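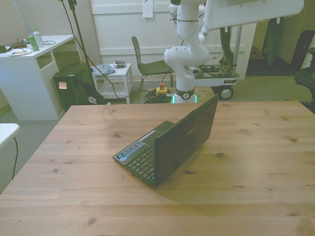

Open ASUS netbook on the pine table.

LOMIRBRIDGE CAMERA EXCHANGE
Inspection Checklist: Studio Flash and Used Lens Consignments
Inspector: Osaze Balogun
Lot: 2254
Month of inspection: January

Section 1. Flash units (Kultell monolights, 800 watt-second, one pair)

1.1 Power cord free of cuts and exposed wire. PASS
1.2 Housing screws present and tight. PASS
1.3 Fuse matches the rating printed on the unit. FAIL, second unit
Comment: A higher-rated fuse had been fitted. The unit is withheld from sale until the correct fuse is installed and item 1.5 is repeated.
1.4 Flash tube clean, with no dark bands or cracks. PASS

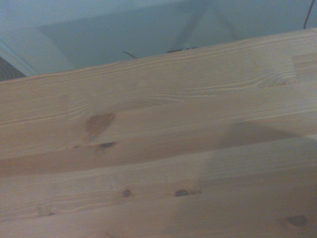
1.5 Ready light comes on and the unit discharges fully when switched off. PASS, first unit; NOT TESTED, second unit
Comment: Staff must not open the housing of either unit. Stored charge can remain after the cord is removed. Internal work is referred to Oyelaran Repair.

Section 2. Lenses

2.1 Front and rear glass free of fungus, haze and separation. PASS with comment
Comment: Light haze on the rear group of the 20mm. To be stated in the listing.
2.2 Aperture blades dry and prompt at all settings. PASS
2.3 Focus ring turns evenly through the full range. PASS
2.4 Mount screws seated, with no brass showing at the locking lug. PASS
2.5 Serial number agrees with the consignment form. FAIL, one lens
Comment: Last two digits are given as 47 on the form and 74 on the barrel. Consignor to sign a corrected form.

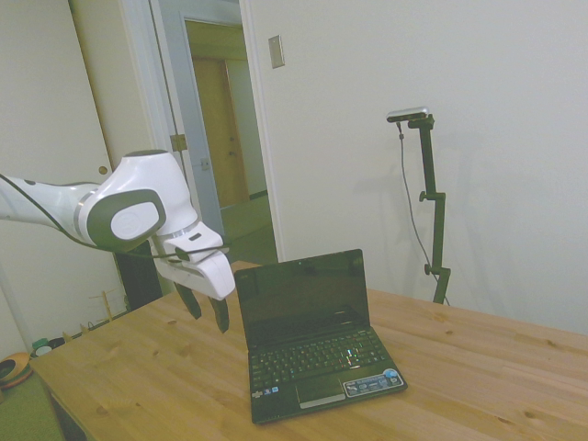 Gripper over the tabletop, to the left of the laptop.

Section 3. Stands and accessories

3.1 Wuko light stands lock at full height under load. PASS
3.2 Sandbags supplied, seams intact. FAIL
Comment: One seam open. Discard and replace.
3.3 Sync cords tested on both ends. PASS
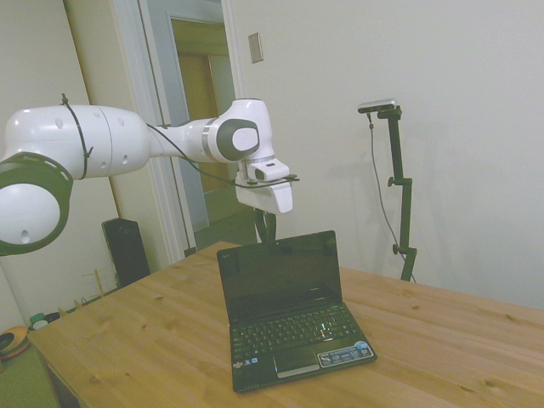 3.4 Carrying case latches close and hold when lifted. PASS
Comment: The left latch is stiff. No action required.

Section 4. Release

Items marked FAIL are to be held on the locked shelf with a red tag. The remainder of the lot may be priced and listed.

Signed: O. Balogun

Lomirbridge Camera Exchange | Contact the Inspection Desk | © Lomirbridge, all rights reserved | Back to top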